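The Gray Bin

Hina Afridi started at the Plekholm lost property office in February. By summer she had emptied the gray bin so often that she knew the scuffs on its floor.

Shazia Zaidi ran the desk and kept the ledger. Entry 157 was a black pouch with a drawstring, handed in on the Esier line.

"Anyone call?" Hina asked.

"A man from Catacutan. He said it was black."

"That's all he said?"

"He said it was his mother's."

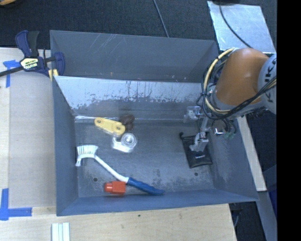
The gray bin, with the pouch and the yellow link.

Hina read down the page. The yellow plastic piece with two holes was 158. Shazia had written "part of something" beside it. The brown lump had no number yet.

The man came at closing time. He signed where Shazia pointed and put the pouch in his coat without opening it. Then he looked back into the bin.

"What's the yellow thing?"

"We don't know," Hina said.

"My mother would have kept it," he said.

Shazia turned the ledger to a clean page and asked him how to spell his name. It was Amano. He had missed his bus, so Hina put the kettle on.

Last updated: 28/08/2021
8 comments
157 shares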